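4.2 Collection with the hand-held gripper

Demonstrations were recorded in homes, with the operator using a hand-held gripper in place of a teleoperated arm. Each recording covers one short tabletop task, such as sorting produce or clearing a tray. The set used in this section holds 243 demonstrations from 17 homes, and the operators were free to choose the order in which items were handled.

Root vegetables were included to test grasps on rough and uneven skin. The wide lens keeps both fingertips in view during a grasp, along with much of the room behind the table – a condition we wished to preserve, as the policy must tolerate household clutter.
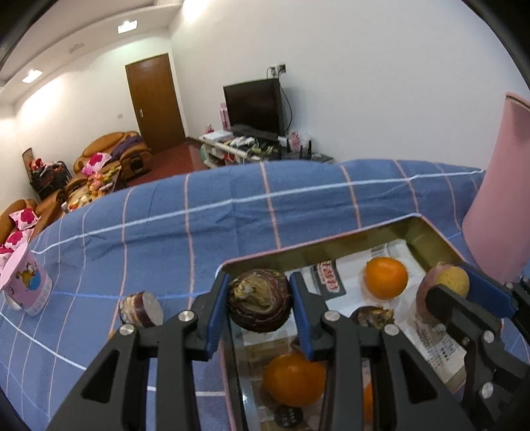 Figure 7. View from the hand-held gripper during produce handling. The ribbed blue pads hold a round root vegetable above a lined metal tray; a second gripper is at right.

The policy was trained on all demonstrations except those from two homes, which were held out for testing. Over 200 trials, grasps on smooth fruit succeeded more often than grasps on root vegetables. Most failures in the latter group came from closing the fingers too high, near the dried top of the vegetable. Adding pad contact labels reduced this error but did not remove it. We return to this point in Section 5.

Comments (2)

Nazma Debnath
Were the pad contact labels made by hand? I could not find this in Section 3.

Kasun Gazi
Please state whether two-gripper recordings were also in the held-out homes. It affects how I read the result.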